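**Interiores, número de abril** – 2022-04-02

## Pintar un piso de alquiler sin perder la fianza

Varios lectores nos han escrito este invierno con la misma consulta: quieren cambiar el color de las paredes del piso que alquilan y no saben qué pueden hacer ni qué les va a costar. Desde febrero hemos recogido respuestas de inquilinos, de dos administradores de fincas y de Girish Joshi, que gestiona los alquileres del edificio Kaltby y lleva años devolviendo fianzas, o reteniéndolas.

Lo primero es leer el contrato. Muchos contratos no mencionan la pintura, y eso no equivale a un permiso. Joshi pide a sus inquilinos un correo con el color elegido y las habitaciones que se van a pintar, y contesta por la misma vía. Con ese intercambio le basta. Lo que no acepta es una conversación en el rellano, que dos años después cada uno recuerda a su manera.

En cuanto al color, los grises verdosos y los azules apagados se admiten casi siempre. Se cubren con dos manos de blanco si el siguiente inquilino lo pide. Los rojos, los azules muy oscuros y el negro necesitan imprimación, y ahí empiezan las discusiones sobre quién paga. En el Kaltby hubo un salón granate que se llevó cuatro manos y 200 euros de material.

Los precios varían mucho. Una lectora de Birhane pagó 3150 euros por pintar un piso entero, con techos, pasillo y reparación de grietas. Había pedido otro presupuesto que se quedaba en 3000, pero no incluía mover los muebles ni retirar los restos. Conviene preguntar por esas dos partidas antes de comparar cifras. Quien lo haga por su cuenta gastará bastante menos, aunque perderá al menos un fin de semana por habitación.

Sobre el material, nuestros lectores están divididos. La pintura mate disimula los defectos de la pared, pero se marca al rozarla y no se limpia bien. La satinada aguanta el paño húmedo y va mejor en pasillos y baños, aunque deja ver cada golpe de lija. En el baño merece la pena pagar una pintura antimoho y dejar secar con la puerta abierta el tiempo que indique el bote.

Los suelos son otro asunto. Pintar un suelo ajeno es una mala idea salvo que el propietario lo encargue por escrito. Skisar, la tienda de la calle Indau, vende láminas vinílicas que se colocan sin cola y se retiran al marcharse. Tienen muestras de 30 centímetros que se pueden llevar a casa y ver con la luz de cada habitación. Un azul que en la tienda parece suave puede resultar frío en un cuarto orientado al norte, sobre todo si las paredes también tiran a gris.

Con los muebles de madera en tonos miel ocurre lo contrario: sobre paredes frías se ven más anaranjados. A algunos les gusta ese contraste. Si no es el caso, un beige o un blanco roto lo suaviza, y sale más barato que cambiar la cómoda.

Antes de empezar, fotografíe todas las paredes con luz de día, también detrás de las puertas. Guarde el nombre y el código del color original si los encuentra; a veces están en una lata olvidada en el trastero. Tape las juntas del suelo con cinta y retírela antes de que la última mano endurezca del todo.

Al dejar el piso, Joshi revisa tres cosas: que no haya pintura en los enchufes, que los bordes del techo estén limpios y que los agujeros de los cuadros se hayan tapado y lijado. El color, si se aprobó en su día, no lo discute – aunque reconoce que otros administradores sí lo hacen.

En el próximo número hablaremos de cortinas y estores. Las consultas se reciben en el buzón habitual hasta que cerremos la edición.

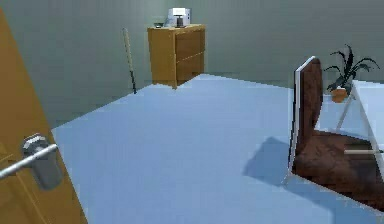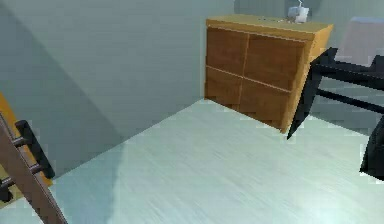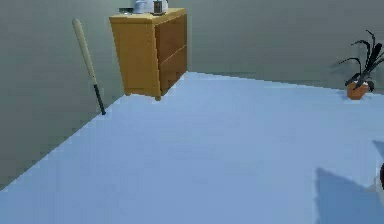
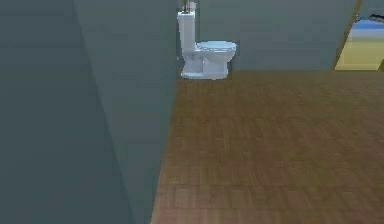 *Interiores generados por ordenador. En la última, el baño.*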